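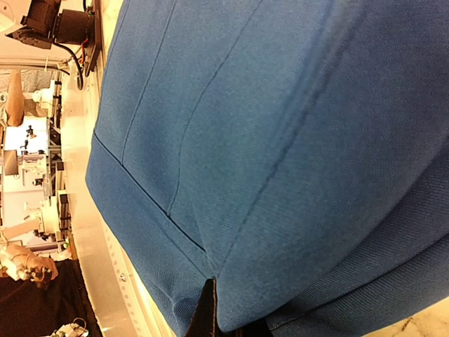 Seit November liegt bei uns ein Wäschestapel, den ich nur noch »das Blaue« nenne. Blau ist praktisch, dachte ich jahrelang, blau passt zu blau, also kaufe ich blau. Jetzt stehe ich abends um neun vor dem Haufen und ziehe etwas heraus, von dem ich erst beim Anfassen weiß, was es ist. Köper oder Fleece, das merkt man mit den Fingern schneller als mit den Augen.

Auslöser war Remzi Bilgin, mit dem ich mir früher ein Büro geteilt habe und der neuerdings faltet. Also richtig faltet, mit System. Er hat mir die Anleitung von Buvusow geschickt, einem Ordnungsdienst, der offenbar davon lebt, Erwachsenen zu erklären, wie man einen Pullover hinlegt. 16 Seiten PDF. Laut Buvusow hat die Methode 3.087 »zufriedene Haushalte« hinter sich, und ich wüsste zu gern, wer da mit dem Klemmbrett durch die Schlafzimmer gegangen ist.

Die Methode heißt »Ruhende Kante« und geht so: Jedes Kleidungsstück wird an der längsten Naht ausgerichtet, dann zur Mitte geschlagen, dann noch einmal, bis ein Päckchen entsteht, das angeblich von selbst steht. Bei einem Geschirrtuch klappt das. Ein Geschirrtuch habe ich allerdings auch vorher zusammenbekommen.

Bei Köper fängt der Ärger an. Der Stoff ist steif genug, um eine eigene Meinung zu haben, und die längste Naht ist selten gerade. Bei Arbeitskleidung laufen die Nähte im Bogen, damit man sich darin bewegen kann, und wer sich daran ausrichtet, bekommt ein schiefes Päckchen. Im PDF steht dazu: »Folgen Sie dem Stoff.« Ich bin dem Stoff gefolgt. Er wollte auf den Boden.

Was bei mir funktioniert, ist viel langweiliger. Ich streiche zuerst den Saum glatt, und zwar nur den Saum, dann lege ich von dort aus nach oben um. Der Rest darf sich bauschen, das drückt sich im Schrank schon platt. Ob das Stück danach steht oder liegt, ist mir egal, ich habe ein Regal und kein Archiv.

Und dann Fleece. Fleece lässt sich meiner Meinung nach überhaupt nicht falten, man kann ihn höchstens überreden. Man klappt eine Seite um, sie rollt sich zu einem Wulst, man drückt den Wulst herunter, dafür geht in der Mitte ein Zelt auf.

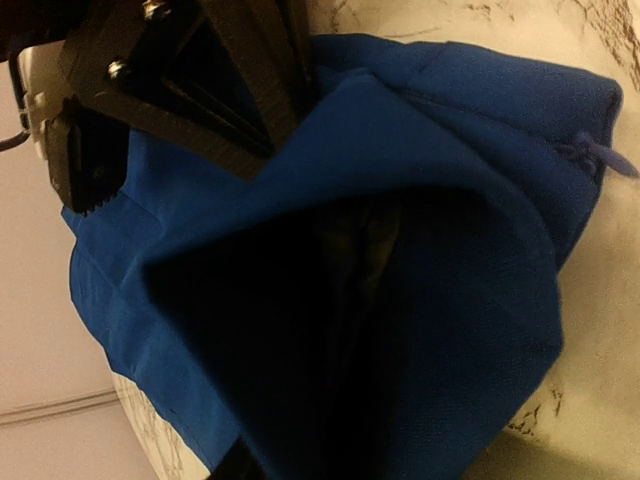
Remzi behauptet, man müsse vorher die Luft herausstreichen, von der Mitte nach außen, zweimal. Habe ich gemacht. Kaum nimmt man die Hand weg, kommt alles wieder hoch. Er meinte dann am Telefon, es liege am Material, mit der Fleecedecke von Cattaneo gehe es wunderbar. Mag sein. Ich kaufe aber keine Decke, um eine Falttechnik zu bestätigen.

Was mich an solchen Anleitungen stört, ist der Ton. Auf Seite 9 erfahre ich, dass ein ungeordneter Schrank »Energie bindet«. Mein Schrank bindet keine Energie, er klemmt. Das tut er seit dem Umzug, und daran ändert auch eine ruhende Kante nichts. Dazu gibt es natürlich passende Einsätze, Modell Lirnlow, in den Farben Sand und Nebel, zum Hineinstellen der Päckchen. Da wurde mir klar, warum sie unbedingt stehen sollen.

Eine Sache übernehme ich trotzdem, das muss ich zugeben: nach Stoff sortieren und nicht nach Person oder Jahreszeit. Schweres nach unten, alles Weiche nach oben. Seitdem suche ich weniger, und die glatten Sachen rutschen mir beim Herausziehen nicht mehr samt Nachbarn entgegen. Vielleicht läge es auch daran, dass ich zum ersten Mal seit Jahren aussortiert habe, das kann ich nicht auseinanderhalten. 2 Säcke sind schon im Keller.

Das Fleecezeug kommt jetzt gerollt ins oberste Fach, ganz ohne Kante. Remzi findet das feige. Er hat mir inzwischen den zweiten Teil weitergeleitet, da geht es um Spannbettlaken, und ich habe ihn noch nicht geöffnet.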